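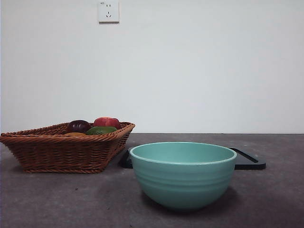
Wanted: two more people for the kitchen arm build
Puvness shared workshop, back room, Thursday evenings

Quick one because the bench slots get handed out soon. We are building a small table-top arm that can clear up after cooking. Pick up fruit, put it in a bowl, move the bowl, leave the tray alone unless asked. Project name is Inum. Home build, hobby money, parts mostly printed or second hand. Three of us at the moment and it's not enough hands.

Who is on it now

Hema Iyengar — arm, joints, wiring, most of the swearing
Nnamdi Odukoya — code, cameras, logging
Kerttu Leinonen — gripper fingers, printing, anything with a file or a saw

What we need

Person 1: somebody for the gripper. Kerttu is going down to one evening a month from February and wants to hand over properly. You should be OK with simple CAD and be willing to print the same finger over and over with small changes. The current pair is black, tapered, pointed at the tips. Fine on small stuff. Bad on anything round and heavy, a mango just rolls out. We want a second pair with wider pads that swaps on without taking the wrist apart. Draft exists, it's ugly, take it or bin it.

Person 2: somebody to run sessions and keep the notes straight. No coding needed. You drive the arm by hand with the leader handles, do the same pick many times, write down what went wrong. Patience matters more than skill. If you have ever done data entry or lab work you will be good at this. Nnamdi will teach you teh software in one evening.

One person could do both, if you have the time. Most don't.

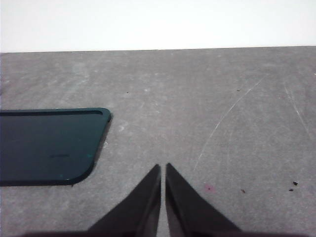

Wrist camera, fingers nearly closed, tray at left.

State of things

Arm moves, repeatable enough for bowls, not for plums. Base is clamped. Wrist camera works but it is low resolution and we know it. Side camera is better. Cable run down the forearm needs redoing, it snags on joint 3. Power supply is fine. Emergency stop is fine and gets tested at the start of every session, no exceptions, don't skip it.

Next jobs in order:
- new finger pads
- cable run
- 200 clean picks logged with the bowl
- same again with the tray
- dark things on a gray worktop, the camera software hates this and we need more recordings of it
- write up the parts list so that someone else could build one

The target for the whole set is 600 picks. We are behind. That's why the ad.

Worktop rules, since people ask. It's scratched and it stays scratched. Don't sand it, don't paint it, don't put a cloth over it. We want the arm to cope with a real worktop, marks and crumbs and all. Do wipe up anything sticky. Put the props back in the basket at the end of the night, and take real fruit home before it goes soft.

Time and money

Unpaid, sorry. Parts, filament and workshop fee for the evening are covered. Sessions run 6:30 pm to whenever, normally three hours. We'd like you there 2 evenings a month at least. More if you want, you'd get a key after a while (ask Adebayo Ugwu, he does keys and the alarm).

Everything we make goes out free, drawings and code and recordings. Your name goes on it if you want it there, left off if you don't. If that bothers your employer please sort it out with them first.

Getting here

Puvness is the unit behind the Heiskanen tire shop. Side door, ring twice. Step at the door, but there's a ramp round the back, tell us and we'll have it unlocked. Parking is free after six. Bikes can come inside.

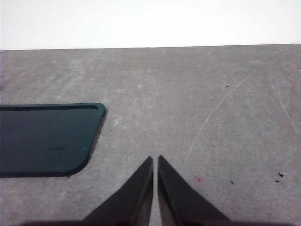
Page last changed: Thursday, 9:40 pm, by Kaisu

Changes: the wiring spot is filled, thanks to all who wrote. Gripper and session spots both still open. Start time fixed, it said 6 before.

How to apply

Write a few lines to Kaisu Kokkonen through the workshop contact form and put Inum in the subject so it doesn't end up with the membership mail. Say which spot, which evenings you can't do, and one thing you've made or fixed. Photo of it is nice but not neccessary. No CV please. We don't read them.

Then come by for one session and have a go on the arm before you decide anything. Under 18 is OK with a parent there. Bring closed shoes, tie long hair back. Safety glasses are on the hook by the door.

Also wanted while we're at it — if anyone has a spare Cekari wrist motor, even a dead one, we will take it for the gears.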